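Betreff: Re: [greifdaten] Zauberwürfel, Zwischenstand
Von: Chiharu Koyama
Datum: 29. Juli 2025
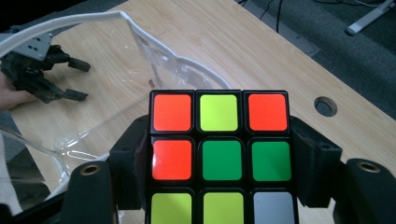
Würfel zwischen den Fingern des Handgreifers, links der zweite Greifer.

Hallo Cosmin, hallo Liste,

Cosmin Buzatu schrieb:
> Im Januar hattet ihr 800 Demonstrationen und die Policy hat beim
> Umgreifen den Würfel ständig verkantet. Hat mehr Material geholfen,
> oder liegt es an der Beobachtung? Wir stehen in Silldale vor
> derselben Entscheidung.

Beides, aber nicht gleich stark. Der Datensatz Badska umfasst jetzt 3.241 Demonstrationen, alle mit zwei Handgreifern aufgenommen. Mit dem alten Netz wurde das Greifen damit besser, das Umgreifen kaum. Erst als wir die relative Pose der beiden Greifer als Eingabe dazugenommen haben, ging das Verkanten deutlich zurück. Trainiert wurde mit 3 Seeds, die Reihenfolge der Varianten war jedes Mal dieselbe.

Offen ist die Farberkennung. Glanzstellen auf den Aufklebern stören, bei Rotorange stärker als bei Grün. Yara Matar hat 21 Episoden von Hand nachgelabelt und prüft, ob eine Augmentierung mit künstlichen Reflexen reicht.

Die Konfiguration liegt im Repo unter ranau/umgreifen. Die Kalibrierung bitte neu rechnen, die alten Werte passen nur zu den alten Fingern.

Gruß
Chiharu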